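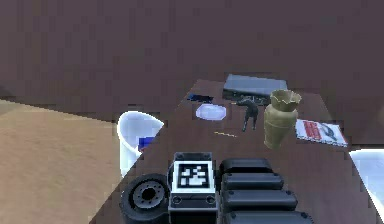
By Elli Hirvonen and Nektarios Karagiannis
Last revised 2018-12-25

The Plositz Tariff Accord is a trade agreement between the port district of Plositz and the inland region of Shemweta. It sets common customs duties on farm goods, timber and light machinery, and it replaced a set of older bilateral quotas that had been renewed year by year.

Background

Trade between the two areas ran mostly through the river crossing at Hondivach. Under the quota system, each side fixed the volume of goods it would accept for the coming year, and traders applied for shares. Exporters in Shemweta complained that the shares went to the same few firms. Plositz millers had a different grievance - grain often sat at the crossing while papers were checked twice, once on each bank.

Talks opened in November under the lead negotiators, Kibet Magesa for Shemweta and İlker Eren for Plositz. They broke off once over timber and resumed after both sides agreed to treat sawn and unsawn wood as separate classes.

Terms

The accord covers 121 classes of goods. Duties on 50 of them were dropped when it took effect. The rest are charged at a flat rate of 2 percent, except for sugar and spirits, which remain under local excise rules. Goods are inspected once, at the Hondivach customs house, by officers from both sides working from a shared form.

A shipper who disputes a charge has 28 days to file an appeal. Appeals go first to the customs house and then to a joint panel, whose rulings are binding. Either party may leave the accord after giving a full year's notice.

Reception

Grain dealers and freight carriers generally supported the agreement. Furniture makers in Plositz opposed it and asked for a longer phase-in on finished goods, which was refused. The economist Faraji Mugo argued that the single inspection mattered more to small traders than the lower duties, as delays had been their largest cost.

The Plillgate warehouse company moved its main depot to the Shemweta bank after the accord was signed. The old depot is still used for storing seed.

See also

Hondivach customs house
River trade in Shemweta
Timber classes (Plositz)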